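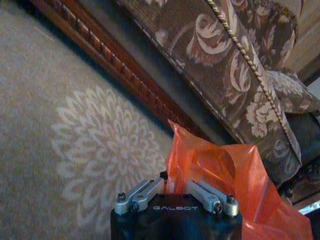

Binta Igwe wanted to know why we'd spend a whole morning on one gripper when the arm it's bolted to still moves perfectly well. Fair question! She asked it on the comment form under our old About page, and it's a better way into what we do than anything I had up before, so I've thrown out the old page and started over.

The short answer is that the arm is rarely what gives up. People call Dilonby and tell me the robot is broken, and then I drive out and find a robot in fine health with a tired pair of fingers on the end of it. The linkages have picked up some play, or one screw has backed out a turn and a half, or the fingers close a hair off center and everything they pick up gets handed over crooked. An hour at the bench and it's a good machine again (okay, sometimes a morning).

So, hi! I'm Barrett Kowalczyk, and I run Dilonby, a small shop that sets up, looks after and repairs robots that work indoors around people's things. Most of our customers have one machine. A few have two. Nobody we work for has a factory floor, and I like it that way, because the problems are more interesting. A factory robot picks up the same part all day. Ours get asked to pick up a plastic bag off a carpet next to the couch, and anybody who has tried to teach a gripper about plastic bags knows that's a real day's work.

How I got into this

I fixed sewing machines for a long time, first for my aunt and then for anybody with a sewing machine and ten bucks. A gripper isn't so different. You've got bars and pivots and a motor hidden in a body, and you learn to feel with your thumb when something is tight that ought to be free. The shop opened in March in the back half of an old shoe store in Indau, with 5 benches that I built too low. They're still too low. I've put blocks under 2 of them and I'll get to the others.

What setting up looks like

I come to you if I can. I'd much rather see the machine where it's going to work, with your floor and your furniture and your lighting, than set it up beautifully on a bench and have it act lost when it gets home. Furniture with a skirt or a carved base is worth a special mention. Fingers that approach low and at an angle can knock into trim, so I walk the machine in slowly, stop it short, and check the clearance by hand before I let it try for anything. Then we go again a bit closer.

After that comes soft stuff. I always do soft stuff before hard stuff! A block of wood will make almost any gripper look good. A thin crumpled bag folds up, slides into the gap between the linkages, hides the thing you're aiming at and lets light through in a way that can confuse a camera. If the wrist camera is part of your setup, I check what it can see with the fingers open, with the fingers closed, and with a bag in the way. Dim rooms get their own round of checks. Please don't turn on every lamp in the house for me, I want it the way you keep it in the evening.

What looking after looks like

Mostly it's screws and lint. Carpet sheds, threads wind themselves into pivots, and a fiber you can hardly see will make a finger hesitate. On a regular visit I power the arm down, clean around every joint in the linkages with a dry brush, check each screw for movement against a paint mark, and move the fingers through their travel before the power goes back on. If a screw has shifted I take it out, clean it and set it again properly. I don't just lean on it with a driver and hope, and I'd ask you not to either (I say this with love, I have drilled out a lot of rounded screw heads).

Then I write it all down in the machine's notebook. Paper, one per machine, and it stays with you. We're up to 3916 logged checks across all the notebooks, and when something odd shows up I can usually flip back and find the visit where it started.

Repairs

Worn pivots, bent bars, scraped finger pads, cables that have been flexed one time too many. I keep a drawer of common pieces, and for the rest I order through Baysal, who've been patient with my handwriting. If a part is going to take a while I'll tell you on the first call. I'll also tell you if the repair costs more than it's worth, and there's no charge for hearing that.

We had one customer, a small outfit called Zellotus, whose gripper kept dropping whatever it held at the same spot on its route. They'd replaced the pads twice. I sat on the floor with it for most of an afternoon and found a cable pulling snug right at that turn of the wrist. I rerouted it, added a clip, and ran 309 passes with a grocery bag before I was willing to go home. Their notebook has a coffee ring on that page, which was me, sorry!

Back to Binta

She wrote again after I answered, saying she'd like to see her own machine's fingers taken apart, and she's booked in for a bench morning. Anybody can do the same. Bring the machine, or only the gripper if you're comfortable unbolting it, plus the charger and whatever it's been having trouble picking up. Bring the actual thing, please, and not something similar. Parking is behind the building, and the bell sticks, so press hard.

Page rewritten September 20, 2020. The price list is still the old one until I get to it.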